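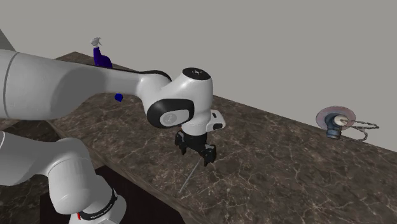 Vurkero Cold Storage Lighting Retrofit
Progress report to the Liem Fund, second reporting period
Prepared by Yoga Setiawan, project manager
15 November 2021

Where we stand

The grant pays for replacing 192 fluorescent fixtures at the Vurkero cold storage site with LED fixtures and occupancy controls, in four areas: the loading dock, the dry corridor, the chill rooms and the freezer. At the end of October the dock and the corridor were finished and signed off. The chill rooms are wired and about to be hung. The freezer has not been touched, on the advice of everyone who has worked in it.

We are behind the schedule in the application by seven weeks. Three of those weeks belong to the manufacturer, two belong to the building, and the remaining two are mine. I will take them in that order, which happens to be the order that flatters me.

The manufacturer's three weeks

Larnell, who supply the fixtures, confirmed our ship date four times. Each confirmation was for a different date and each was described as firm. The drivers were in one port and the housings in another, and for a while the only parts of our order on site were the mounting brackets, which arrived early and in excellent condition. We stored them carefully and walked past them daily.

The dock and corridor fixtures came in the end as a single delivery. We opened every carton on the day. Two had cracked lenses and one contained a very nice fixture belonging to somebody else's order. Larnell replaced all three without argument. The chill room fixtures came in the last week of October and are on pallets in the dry corridor, where they are at least well lit.

I asked Larnell for a discount in view of the delay. They offered to extend the warranty by a year. I accepted in writing before they could confirm it as firm.

The building's two weeks

The survey in our application said the existing circuits were in fair condition and labeled. They are labeled. Whoever labeled them had a tidy hand and a free imagination. The breaker marked DOCK EAST controls the west half of the dock, one row in the corridor and the vending machine. Ulby Electric, our contractor, spent most of two weeks tracing circuits that we believed were already traced, and produced a new panel schedule. It has been laminated and hung inside the panel door, and the old one has been removed so that no one can be loyal to it.

Tracing also turned up 484 feet of old cable above the corridor ceiling that no longer meets code and had to be replaced. This was not in the budget. We paid for it out of contingency, which is what contingency is for, though it does feel different when you are the one signing.

My two weeks

I ordered the wrong gaskets. The cable entry seals for the chill rooms need to stay flexible at low temperature, and I ordered the standard kind from the line directly above on the form. Ulby's foreman caught it by bending one after it had spent a night in the chill room. He brought me both halves. The standard seals are fine for the dock and we used as many as we could there. The rest were returned, less a restocking fee, which I have charged to my own department's supplies line and not to the grant.

Work completed in this period

Loading dock: all old fixtures removed, new sealed fixtures hung, wired and tested. Door sensors fitted at each bay. Emergency battery units tested for the full ninety minutes, during which the night shift went on working and asked us afterward when the test would start.

Dry corridor: all fixtures replaced, cable replaced as described above, ceiling closed and painted. The paint was not in the scope. The ceiling had not been looked at in good light for some years, and once it had been, there was no going back.

Chill rooms: old fixtures still in service. New conduit and junction boxes installed, correct seals fitted at every entry point, controls mounted and waiting.

Disposal: old lamps from the dock and corridor went to a licensed recycler. Certificates are in Appendix B.

The occupancy sensors

These deserve their own section because they have generated more mail than the rest of the project put together.

The sensors dim the fixtures to a low level when no movement is detected. On the dock this works well, as there is always movement. In the corridor the sensors were set at the factory to wait a very short time before dimming, and the corridor is where people stand still to fill in paperwork. For the first week, staff doing inventory could be seen raising one arm at regular intervals, like students who had given up on being called on.

We lengthened the delay and aimed two of the sensors at the paperwork desk. Complaints stopped, apart from one asking whether the lights could be made to dim again during the supervisor's briefings. I have not acted on this.

In the chill rooms the sensors will be set with the longer delay from the start. In the freezer they will need the low-temperature model, and I have now read that line of the order form aloud to two other people.

Energy and running costs

You asked for meter readings instead of estimates, and I agree, although the estimates were prettier. Submeters on the dock and corridor circuits were installed before the old fixtures came down, so we have a baseline. For October, the first full month with both areas on the new fixtures, the two submeters together read 1694 kilowatt-hours less than the baseline month.

I would ask the Fund not to multiply that by twelve just yet. October was a quiet month for shipments and the dock doors were open in daylight for much of it. A busier month with shorter days will give a more honest number, and it will be in the next report whether I like it or not.

There should be a further saving in the chill rooms, where a cooler fixture means less heat for the refrigeration plant to take out again. The application made a good deal of this. I believe it, but the compressors are on a shared meter with the ice machine, and I have not yet found a way to get the ice machine to account for itself separately. Ulby has quoted for one more submeter. The cost is small and I have asked for it below.

Budget

Spending is within the approved total. Fixtures and labor for the dock and corridor came in slightly under the line. The cable took a little over half the contingency. What is left should cover the freezer, provided the freezer contains no surprises, a sentence I notice I also wrote about the corridor. The full ledger is in Appendix A.

Risks

The freezer can be shut down for only one weekend at a time, with stock moved to the chill rooms. This means the chill rooms must be completely finished first, including cleanup. Any slip there pushes the freezer back to the next available weekend, and the operations manager hands those out sparingly.

Larnell has given us a ship date for the freezer fixtures. I have written it in pencil.

The aerial lift we rent is shared with another customer who tends to return it with an empty battery. We now collect it a day early and charge it ourselves.

Next period

Hang, wire and test the chill room fixtures, one room at a time, with stock shifted between rooms overnight. Set and check the controls with the people who work in there before the electricians leave. Take delivery of the freezer fixtures, open every carton, and bend one of the seals personally. Agree on a shutdown weekend with operations. Train the maintenance crew on cleaning the lenses, which must not be done with the solvent they currently use on everything.

Decisions requested from the Fund

First, approval to move the completion date back by seven weeks. I have not padded this, and would prefer not to be back here asking for an eighth.

Second, approval to spend from contingency on one additional submeter for the compressor circuit. Ulby's quote is in Appendix C.

Third, a yes or no on whether the ceiling paint can be treated as an eligible cost. The amount is modest. If the answer is no, we will cover it ourselves and the ceiling will remain painted.

A site visit can be arranged with a few days' notice. Please bring a warm coat, even if you only plan to see the dock, because the tour tends to get longer once the foreman is involved.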